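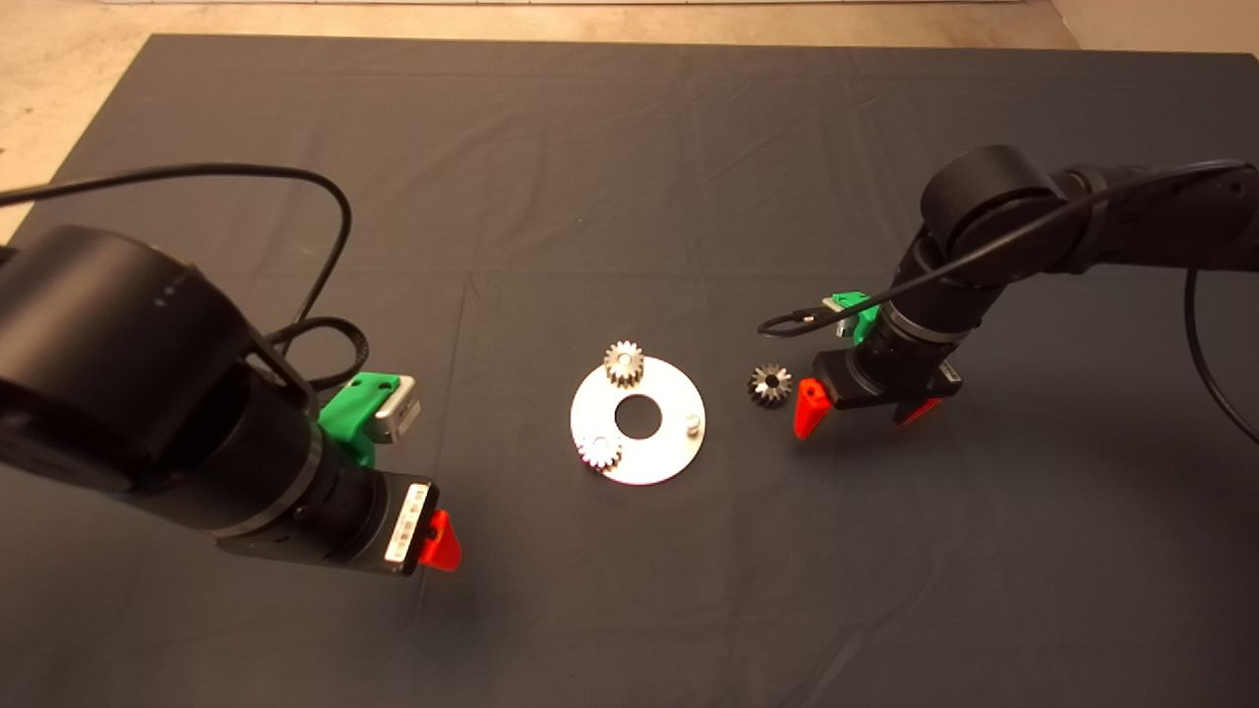 4. What people call a crease

4.1 From the shop floor to the word list

Cloth trades are wonderful places to listen. The interviews in Section 3 gave us far more words for unevenness in fabric than we had hoped for, and the first thing we noticed was how few of them crossed from one town to the other. In Drundel, where most of our speakers had learned to press shirts before they learned to cut them, a mark left by folding is a "line" and a mark left by sitting is a "crush." In Grarneo the same two marks are both "breaks," and a "line" is something you want, like the front of a pair of pants. A Drundel presser who asks for the lines to be taken out would be asking a Grarneo presser to ruin the job!

We kept every word that was offered by at least 2 speakers and set the rest aside for the appendix. That left 20 terms. Some are ordinary English words used in a narrow way ("shell," "step," "river"), and some we have not found in any printed glossary. "Glimmet" is our favorite. It refers to a wrinkle so low that it only shows when the light comes from the side, and speakers in both towns use it without a smile, as plain shop talk.

4.2 Sorting by feel and by sight

We asked our speakers to sort the terms into groups in whatever way made sense to them. The instructions were the ones used in the earlier Bavex survey, with the word "wrinkle" removed, as several people in the pilot had taken it as a hint that everything belonged in one pile. Sorting took place at work tables in the Khương tailoring shop, mostly on Monday evenings after closing, and people were free to talk while they moved the cards around. The talk was at least as useful as the piles.

Most sorters started with sight and then gave it up. A crease seen from above has a direction and a length, and those are easy to name. Depth is harder. People who had grouped "river" with "line" at first (both are long, both run one way) often pulled them apart again after rubbing a thumb across a sample. A line has an edge that the thumb catches on. A river does not, and the older pressers told us you can push one across the cloth and out the far side with the flat of your hand.

The weave matters too, and here our speakers were quicker than we were. On a twill, they said, the eye is already being led along a slant, so a fold that runs diagonally gets called by a softer word than the same fold would on a plain weave. We had not planned for this. We went back through the recordings and found the pattern again and again: "shell" and "river" for diagonals on twill, "line" and "break" for diagonals on everything else.

Figure 4. Gray woven cloth with a faint diagonal twill texture. A long diagonal fold runs from lower left toward upper right, with gentler ripples near the center.

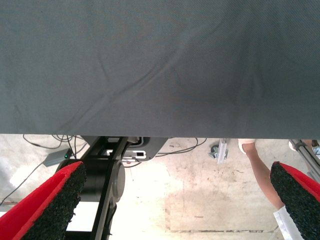

4.3 Who fixes it, and with what

A third way of sorting came up so often that we now treat it as the backbone of the whole vocabulary. Speakers group creases by their remedy. There are creases for the hand, creases for steam, and creases for the iron with a damp press cloth, and a term can be moved from one group to the next by adding a single word. A "dry river" is a river that has been left too long and now needs steam. A "set break" needs the iron.

What delighted us is that the remedy words do travel. Of the 20 terms, 12 changed meaning between Grarneo and Drundel when people sorted by sight, but only 3 did so when they sorted by remedy. Two shops that cannot agree on what a line is can still hand work back and forth, so long as somebody says what to do about it.

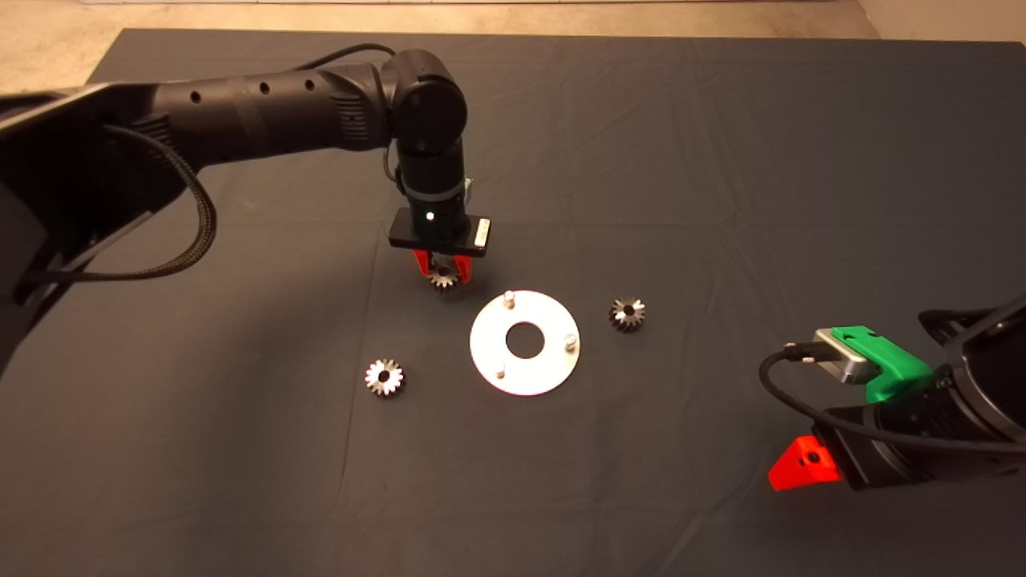 Tailors have an extra layer on top of this, drawn from cutting. For a cutter, a crease is a problem of measurement – cloth that has been taken up by a fold is cloth that will come back later as extra length. The cutters at Khương speak of a crease as "holding" so much fabric, and they will say that a shell holds more than a river even where the river is longer. Pressers understood this usage when we played it to them but did not use it themselves, and one group in Drundel found it very funny.

We should mention a weakness in the sorting data. All the cards were printed in lower case on white stock, and compound terms such as "set break" looked longer and more important than the rest. A few speakers placed them first and built their piles outward from there. For the second round, planned for April, the compounds will be read aloud at the end, after the single words have been placed. We also want to bring in speakers from the home-sewing circles in Grarneo, whose terms we have only heard secondhand and who seem to have at least one word for a crease that is left in on purpose.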